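Halldóra Brøndum laughs when I ask if a machine can clear her table yet. "Ask me after supper," she says, and pours us both more coffee. She has spent six years at Vistwood on the small chores that come after a meal, and she has a soft spot for the tray. 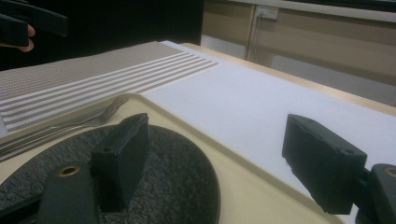
"People think the lifting is hard, and it can be, but a fork lying flat is a real little devil," she goes on. "You and I just slide a nail under it and never think twice!"

She keeps a notebook of tries, 528 of them since January, and reads me the bad ones with great cheer.

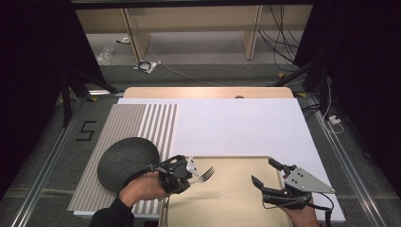

Plates are kinder, she says, though a mat that creeps along underneath can spoil a whole afternoon. And a café at noon? She shakes her head at that one.
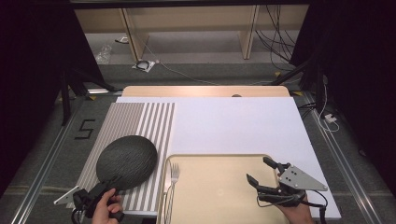 Baldur Kjærgaard would give it eight years, and even then only for places where every tray is the same. Halldóra thinks that's gloomy, but not by much.

"I'd be happy with one that lays a place and puts it away again," she says.

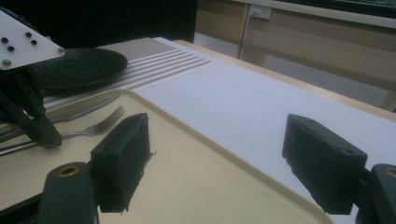
Nerys Price wrote to say she would sooner have help with the ironing.

Comments (2)

Morfudd Vaughan: Mine can't even manage the rug.

Nia Penry: I'd buy one for the forks alone.

Related
Shelf stacking at Suvenley
Who folds the towels?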